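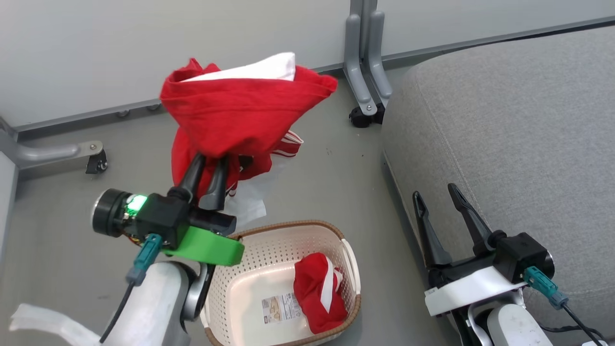
Progress report to the Adjei Fund, second reporting period
Laundry handling project, Stedthorpe
February 23, 2018

Dear Kartini,

You asked last time for something a bit less like a spreadsheet, so I've written this one the way I'd tell it to you over a cup of tea. The money table is in the separate attachment, as usual. Most of this letter is about the left gripper, because the left gripper has been most of my life since August and I'd rather you heard the whole story from me.

First the short version. We dropped things we shouldn't have dropped, then we had one proper safety incident (no injuries, a fright and a sore thumb), we stopped work for six days, and we're running again with a slower arm and a better stop circuit. We are behind on the folding milestone. We're not behind on picking up and putting in the basket, and I'm quite pleased with that bit.

What went wrong with the grip

The job, as you'll remember from the proposal, is tidying: the arms pick clothes up off the floor by the sofa and put them in the laundry basket. In the early part of the period the left arm would close on a garment, lift it nicely, and then let go partway through the move. It didn't do it every time, which made it maddening. Taner Kaplan ran 358 lifts with the left arm and logged 43 drops. The right arm, same software, same clothes, dropped 6 in the same number of lifts. So we knew fairly early that it was something about that side and we still managed to spend ages looking in the wrong place!

We blamed the cloth first. The red things with the white lining are slippery on the inside, and if the fingers catch the lining they get a worse hold than if they catch the outer layer. That's true, and it did account for a few of the drops, but swapping to plain cotton T-shirts hardly changed the numbers. Then we blamed the fingers (they're long and taper to not very much at the ends) and Taner put thin rubber sleeves on them, which helped the hold and ruined the camera's view of the fingertips, so off they came again.

The real culprit was the cable. The connector on the side of the left wrist was taking a small tug whenever the forearm rolled past a certain angle, and for a split second the gripper lost its signal. The controller we'd bought treats a lost signal as "relax". So the fingers relaxed, the garment fell, the signal came back and the log showed nothing worse than a blip. Analyn Maglaya found it by holding the cable and rolling the arm by hand with the motors off, which took her one afternoon after the rest of us had been at it for weeks. I have apologised to her for not asking sooner.

The incident

I'd like to say we found the cable before anything worse happened, but it was the other way about.

Inês Antunes was with us to help set out clothes between runs. The left arm dropped a garment half in and half out of the basket, and Inês reached in to push it the rest of the way. The run was paused on the screen. The arm was not switched off. The signal came back, the controller took up its last command again and the gripper closed, and it closed on the side of her thumb. She pulled free straight away and Taner hit the red button, but the button only cut the arm motors. The grippers were on their own supply and stayed live until someone got to the wall socket.

She had a red mark and a bruise, saw the first aider, and was fine to go home on her own. It was written up in the accident book the same day and I rang you the next morning. I won't pretend it was anything other than our mistake. Our written procedure said "pause before reaching in" and she did exactly what it told her to do. The procedure was wrong, and I wrote it.

What we changed

We shut the rig down for six days and didn't start it again until these were done:

The emergency stop now cuts the grippers as well as the arms. Felis came in to rewire it and gave us a test sheet, which we fill in every morning before the first run.

Lost signal now means "hold still and wait for a person". It doesn't relax and it doesn't pick up the old command when the link comes back. Someone has to press reset.

The wrist cable has more slack and is looser down the upper arm, so the roll doesn't pull on the plug. We did the right arm too while we were at it.

Arm speed is down to 100 millimetres a second whenever the arms are over the basket. It's painfully slow to watch, but everybody feels better standing next to it.

Reaching in is only allowed with the stop pressed. Pause doesn't count. There's a card saying so stuck to the desk, in very large letters.

Where that leaves us

Since the restart the left arm has been behaving much more like the right one. We still get the odd drop, mostly when it has a big bunch of cloth and a sleeve or a hem is trailing. A trailing bit can catch the rim of the basket on the way over and pull the rest out of the fingers. Analyn is trying a higher lift, and she's also teaching it to have a second go at the bunch if too much is hanging down. I'll have proper numbers for you in the next report, when we've done enough runs for them to mean something.

Folding hasn't started. I had hoped to show you a folded towel by now and I can't. With your agreement I'd like to move that milestone back by one reporting period and leave the rest of the plan alone. No extra money needed: the rewiring came out of the contingency line, and the new cables were cheap.

One thing I would like to spend on, if you can stretch to it, is a spare gripper. At the moment if one goes down we lose a whole arm until the Illesik people can post a replacement, and their postage times are a bit of a lottery. Quote attached. Do say no if it's no, I won't sulk (much).

You also asked whether Inês is still coming in. She is! She now does the morning stop test herself and is stricter about it than any of us. She has asked for the incident to be in this report in full, and has read this section and is happy with it.

Could you let me know about the folding milestone before we book the next block of lab time? And if you'd like to come to Stedthorpe and see it going, you'd be very welcome. Bring a jumper you don't mind seeing on the floor.

All the best,
Farah Pelupessy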